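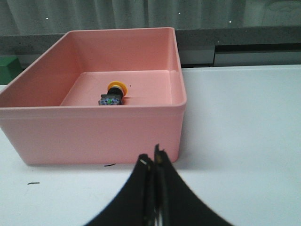 Moving my mother's paperwork

My mother kept 17 years of paperwork in the hall closet in Melcombe, and since November it has been my job to go through it. She moved to a one-bedroom in Nusside and there was no space for the boxes. I said I would take them and sort it out by spring. It is 11 March 2024 and I am a bit over halfway.

The first thing I did was stop reading everything. I lost two whole weekends to old phone bills and a folder of letters from the water company about a meter. Now I look at the top line and the date and decide. Bills older than seven years get shredded. Tax returns stay. Anything with a signature or a stamp goes in its own pile until I can ask her.

I bought a shredder that takes 12 sheets at once. It takes eight. After ten minutes it shuts itself off to cool down, so I do one bag in the evening while dinner is in the oven and leave it at that.

Shallow trays work better for me than boxes. If I can see the bottom of the thing I will deal with what is in it. A deep box gets a lid and then it sits for another ten years. 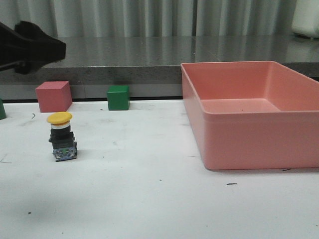
What she wanted back

Less than I expected. She asked for her school certificates, the deed, the letters from her cousin Uyên Ung, and the receipt for the piano, which was $400 and which we sold long ago. I also found the recipe cards from the Đỗ family next door and she was happy about those. Half are in Vietnamese and she is going to copy them out for me.

The letters took the longest. They were in with the car insurance, out of order, and a few had lost their envelopes. I put them in order by postmark where there was one and guessed at the rest. She fixed my guesses in one afternoon at her kitchen table.

What is left

Two boxes from the Nunach house and a suitcase I have not opened. I have scanned 673 pages so far and they are on a drive in my desk – my brother has a copy too. The scanner puts a gray line down the left side of every page now and I need to clean the glass before I start on the suitcase.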